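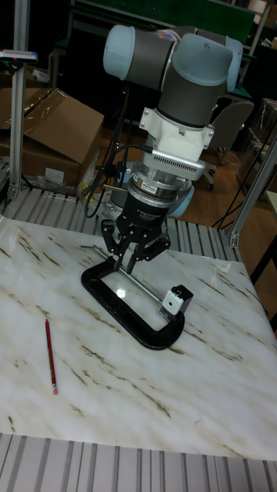
Woran erkennt man, dass eine Schraubzwinge für dauerhafte Nutzung taugt? Am Lauf der Spindel unter Last und am Bügel, der sich beim Anziehen kaum aufweitet.

C-Zwingen gehören zu den Werkzeugen, die in Werkstätten selten ersetzt werden. Entsprechend ungenau fällt der Kauf aus: Gewählt wird nach Spannweite, gelegentlich nach Gewicht. Maßgeblich sind jedoch Bügelquerschnitt, Gewindeform und Beweglichkeit des Drucktellers.

Der Bügel

Ein gegossener Bügel verteilt die Biegespannung über den Rücken des C. Bei der großen Zwinge auf der marmorierten Tischplatte ist der Rahmen schwarz und kräftig ausgeführt, die Gewindespindel silbern abgesetzt. Temperguss verformt sich vor dem Bruch, Grauguss kündigt sein Versagen kaum an. Der Hersteller Zosta gibt für seine mittlere Baureihe eine Ausladung von 80 Millimetern an. Mehr Ausladung verlängert den Hebel und verlangt einen stärkeren Rücken.

Die Spindel

Trapezgewinde vertragen Schmutz besser als Spitzgewinde und lassen sich unter Last leichter lösen. Jornel prüft seine Spindeln über 1000 Spannzyklen und misst danach das Axialspiel. Für den Anwender genügt ein einfacher Test: Spindel halb ausdrehen, am Ende quer bewegen. Deutliches Kippeln weist auf verschlissene Gänge in der Mutter hin.

Druckteller und Auflage

Der Teller muss auf dem Kugelkopf frei schwenken. Sitzt er fest, wandert das Werkstück beim Anziehen. Auf polierten Steinplatten gehören Zulagen unter beide Backen, Hartholz von 20 Millimetern Stärke reicht aus. Stahl direkt auf Marmor hinterlässt Druckstellen, die sich nur durch Nachschleifen beseitigen lassen.

Pflege

Gewinde trocken ausbürsten, dann dünn ölen. Fett bindet Schleifstaub und ist in Holzwerkstätten ungeeignet. Gelagert wird die Zwinge leicht geöffnet und hängend. Grakasari liefert Ersatzteller einzeln, bei Chantharasri sind sie nur zusammen mit der Spindel erhältlich.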